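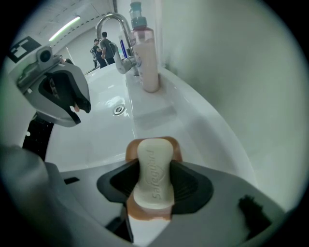 Keeping the Shared Washroom in Order: An Interview with Shamim Virk

When residents of the Sadedmont house are asked what they notice first on moving in, few mention the washroom basins. Shamim Virk considers this a good result. As head of housekeeping for the Vestum residences, she is responsible for the daily upkeep of 35 bathrooms, and she holds that a well-kept sink should attract no attention at all. She spoke with Daniyal Rana of the residents' bulletin on a Saturday morning, shortly after the first round of cleaning had been completed.

Ms. Virk joined Vestum 12 years ago, having previously worked in the laundry at the Chantharasri guesthouse. Her department is a small one. It has two full-time members, Fahad Ghumman and Phong Đỗ, and engages additional help in December, when many rooms change hands.

Asked where the cleaning of a bathroom begins, Ms. Virk answered that it begins with the things people leave beside the basin. "You cannot wipe a ledge that is full," she said. "Before any cloth or spray comes out, the bottles have to be moved. If you go around them, you leave a ring under each one, and in two weeks that ring is hard to get off."

The order of work is set out on a single sheet that hangs inside each supply closet. Items are lifted from the back ledge and placed on a dry towel. The ledge is wiped, then the rim, then the faucet, and the basin is left until the end. The drain ring is dried by hand with a separate cloth. Toiletries are then returned to the places in which they were found.

On this last point Ms. Virk was firm. "We do not rearrange people's belongings," she said. "If somebody keeps a tube lying down beside the faucet, then it goes back lying down beside the faucet. We had a period when staff were standing everything in a row by height. It looked very nice and we received a great many complaints."

Mr. Ghumman, who joined the conversation partway through, recalled the period in question. He had been the author of the arrangement by height. "I still think it was better," he remarked.

Much of the discussion concerned soap. Vestum supplies liquid hand soap in all shared washrooms, but residents are free to bring their own, and a considerable number prefer a bar. Ms. Virk does not discourage them. She uses bar soap at home and regards it as economical. Her objections are directed at where it is put.

"A bar should be somewhere that air can reach it," she explained. "On a flat ledge it sits in whatever water is there, and the underside goes soft. Then it sticks, and when you pick it up half of the soft part stays behind. That is what we spend our time on. The basin itself takes almost no time."

She advises residents to use a dish with raised ridges or drainage holes, and to stand a new bar on its edge for part of the day where there is a safe place to do so. A bar with lettering pressed into its face should be turned from time to time, in her view, so that both sides wear evenly. She conceded that few residents were likely to follow this last suggestion.
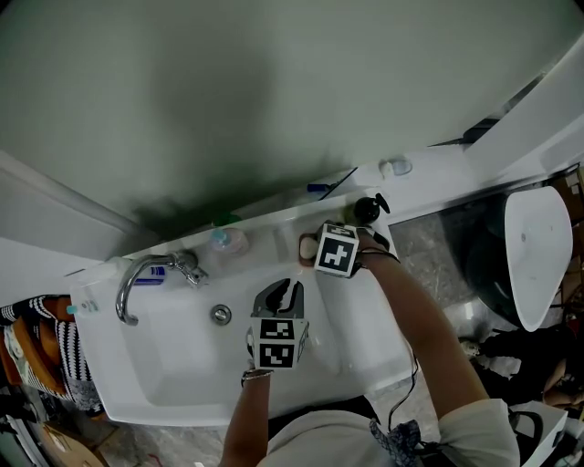 The question of what belongs on the rear ledge has been raised at residents' meetings more than once. The current guidance permits each person to keep daily items at the sink, provided that the area in front of the faucet remains clear and that nothing is placed where it may fall into the basin. Razors, medicines, and anything made of glass are to be kept in bedrooms. Ms. Virk described the guidance as sensible and said that most people observed it without being reminded.

Small bottles present a particular difficulty. Travel sizes are light, and those left at the outer edge of a sink are easily knocked to the floor by a sleeve or an elbow. Mr. Đỗ collects them during the morning round and sets them farther back. Unclaimed items are kept in a labeled bin for one month. According to Mr. Đỗ, caps are lost more often than bottles, and he maintains a jar of them at the Sadedmont house from which residents may help themselves.

Mr. Rana asked whether the choice of a white basin made the work harder. Ms. Virk replied that she would not want any other color. "On white you see everything, and that is what you need," she said. "At the guesthouse we had dark green sinks. People thought they were clean when they were not. Toothpaste and soap dried on them, and you found it only with your hand." She added that the surface of a white basin could be dulled by coarse powders, and that a soft cloth and mild soap were sufficient for daily care. Scouring pads are not issued to staff.

Chrome, by contrast, she described as a matter of drying. Water left on a faucet leaves spots as it evaporates, and the base of the spout, where it meets the sink, is the place most often missed. Staff are shown how to draw a folded cloth around the base from behind. Residents who wish to help are asked to do the same with a tissue after brushing their teeth. "It is a few seconds," Ms. Virk said. "If two people on a floor do it, I can tell which floor."

The budget for the work is modest. Rainer Ostermann, who manages the accounts for the three residences, confirmed that 400 dollars had been set aside this season for small bathroom fittings, to be spent at the discretion of the housekeeping department. Ms. Virk intends to use nearly all of it on soap dishes. She has tested several patterns and has settled on a plain one made by Zandidetti, which can be taken apart for washing. A number of hooks will be purchased with the remainder.

The dishes will be offered first to residents on the upper floors, where the ledges are narrowest. They will not be compulsory. A resident who prefers to leave a bar directly on the ledge may continue to do so, although Ms. Virk asks that it be lifted and the spot beneath it rinsed at least twice a week.

Toward the end of the interview, Mr. Rana invited Ms. Virk to name one habit that she would like every new resident to adopt. She took some time to consider the question. Mr. Ghumman proposed arrangement by height and was overruled.

"Close the caps," she said at last. "Shampoo, toothpaste, hand cream, all of it. An open tube on its side will leak slowly, and the person who owns it never sees the leak, as it goes underneath. If the caps are closed, the rest of our morning is easy."

Residents who would like to request a soap dish may leave their name and room number with Mr. Đỗ at the supply closet on the ground floor, which is open each morning until the end of the first round. Questions concerning lost caps may be addressed to him as well.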